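27th June
By Borghild Boström
7 min read

We use cookies to remember your region and to count visits to this page. Accept / Manage

Clullow two-arm assembly cell: product page and notes from the open day

The Clullow is a two-arm cell for light assembly work, sold and supported by Cirkex from our workshop in Surndale. It is made for small companies and training centers which put together products from plastic parts, tubes, clips and short screws, and which do not have enough volume to pay for a fixed line. Many customers ask us what it can do in practice, and a table of data does not answer this very well. For this reason I have put on this page also my notes from the open day, where visitors could stand close to the cell and ask what they wanted.

What you receive

The standard delivery contains two arms with their controllers, two parallel grippers, one set of spare fingers, the head camera with bracket, the operator tablet and a black table cover. The table is not included. Most customers have a table already, and it is better to use one which your people know and which has the correct height for them. We send a drawing with the distances between the arm bases, and when you have prepared the place we come and do the mounting in one day.

The software for teaching is called Ferreira. It is on the tablet from the beginning and there is no yearly fee for it. Updates are sent when they are ready, normally one time before the summer and one time after.

The open day

We received 70 visitors during the day, in groups of 11 or fewer, because in a larger group the persons in the back see only shoulders. Each group had the same program: a short welcome with coffee, one demonstration of the cell with an assembly task, and then free time for questions at the tablet. Roald Aasen was leading the demonstrations. He has been with the Clullow since the first version and he knows also its bad days, so I think it was good that the visitors could hear from him and not only from me.

For the task we did not want to use blocks or test pieces. Visitors have seen blocks being stacked many times, and they go home without knowing if the machine can help them. We took white plastic furniture parts, the type with a base of ribs and long tubes that go into it. Such parts are light, but they are awkward. The tube is long compared to the joint, so a small error at the bottom becomes a large one at the top, and the base likes to slide away when you push on it.

Roald explained first how the work is divided. One gripper holds the structure steady, and the other one works at the joint. This sounds simple, but the two arms must share the force. If the holding arm is too stiff, the plastic bends. If it is too soft, the whole part turns on the table and the pole does not go in. In Ferreira you set this with one slider for each arm, from "firm" to "following", and most of the time of teaching a new task is spent on finding the correct place for these two sliders.
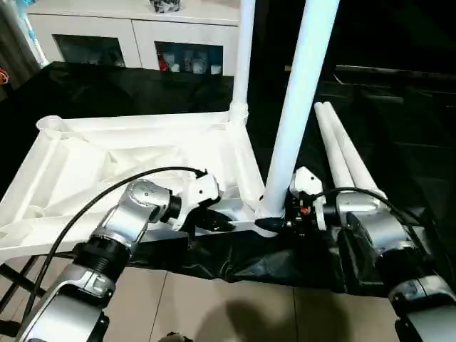

The question which came in nearly every group was about the cables. People with experience from bigger machines are used to having the cables inside the arm, and they asked if cables on the outside will catch on the product. Our answer is that they can catch if the loops are too long or too low, and therefore the loop is set together with the customer at the mounting. In exchange, a cable on the outside can be changed by your own technician with one key, and you do not need to send the arm to us. For a company with only one cell this matters a lot.

The second question was about the black cover. White parts on a light table are difficult for the camera, and before we began to use a dark surface we lost many hours on adjusting lamps. A glossy cover gives some reflections, and the software can live with them as long as no strong lamp is directly above. If your products are dark, you should ask for the light cover instead. It costs the same.

A visitor from a school for adult training wanted to know if students can break it. Roald let her push against one arm with her hand while it was moving slowly, and it stopped. He said also that students can of course break it, but that they mostly break the fingers, and the fingers are meant to be a wearing part. You can print them yourself from our files, or order them in packs.

I want to mention one thing that did not go so well. In the third group the joint was refused two times, and Roald had to move the base by hand and start the step again. Some visitors wrote down this in their feedback as a negative point, and others wrote that they trusted us more after it. I will only say that the cell is not made for running alone through the night. It is made for working in the same room as a person who can come when the tablet calls.

How a task is taught

1. Place the parts on the table in the way your operator would place them for a colleague.
2. Guide both arms by hand through the task one time, slowly, and press the button on the tablet at each step.
3. Set the force sliders for holding and for joining.
4. Let the cell try, and correct the steps it does badly. It is normal to correct many times for a part with a long tube.
5. Save the task and give it a name that another person can understand. "Test new 2" is not such a name.

For a simple joint, a new operator needs one morning. For an assembly with several poles, plan two or three days, and do not promise your customer a delivery date on the first of them.

Where it fits, and where it does not

The Clullow fits for small furniture parts, display stands, plant supports, toy frames and similar products in plastic or light metal. It is used also for taking products apart, for example when returned goods are sorted for spare parts. The motion is the same but the force settings are different, so this must be taught as a separate task.

It does not fit for parts with sharp oily edges, for glass, or for work where each piece must be finished in a few seconds. If you make more than 1000 pieces of the same product per day, a fixed machine will almost always be cheaper, and we will tell you so when you call.

Room and preparation

The cell does not need a special room. You need a flat floor, a normal wall outlet and free space so the operator can walk to both sides of the table. Tiles, concrete and hard vinyl are all fine. On carpet we do not mount it, because the stands move a little each time the arms stop, and after one week nothing is where it was taught.

Please clear also the shelves which an arm can reach at full length. During the mounting we draw the reach on the floor with tape, and many customers choose to leave the tape there afterwards.

Service

A support agreement for 3 years is included in the price. It covers controllers, motors and camera, and one visit per year for calibration. Fingers, covers and cables are not covered after the first year. Telephone support is given in English and Norwegian, and it is Roald or me who answers.

Next demonstration

The next open day in Surndale will be in August. The program will be similar, but we plan to let visitors bring one product of their own for each group, not larger than a kitchen chair. Please write to us beforehand with a photo and the weight of the product, so Roald can say if the grippers can hold it. If the date does not suit you, a private visit can be arranged for companies which are considering an order. Coffee is served also at these.

Get product news from Cirkex by email. Enter your address to subscribe. You can unsubscribe at any time.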